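Notebooks > Egan bench > Object sets

22 Aug 2021
Entry by: Egan bench

Table set 13, continued from May. Gray-green grid cloth back on. It still wrinkles along the left and near edges; ironing deferred. Grid lines are useful for coarse placement only, as the cloth shifts when pulled.

Items out: rubber chicken, wooden sticks, steel tumbler, small black box, yellow-green ball. Chicken logged as item 3787 under "soft, irregular." Walow list has it under "toys." Use ours.

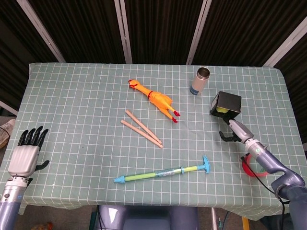
Set 13 on grid cloth. Ball in box, chicken near top center.

Sticks: rounded ends, no marking for orientation. Put a pencil tick on one end before next use. Tumbler to be weighed empty, 2 readings. Box and ball stay paired in the Flusenov sheet, row 25.

To do: second cloth from Cuseck, plain, same size. Check chicken for mold seam under the neck band.

Last updated: 22:40, same day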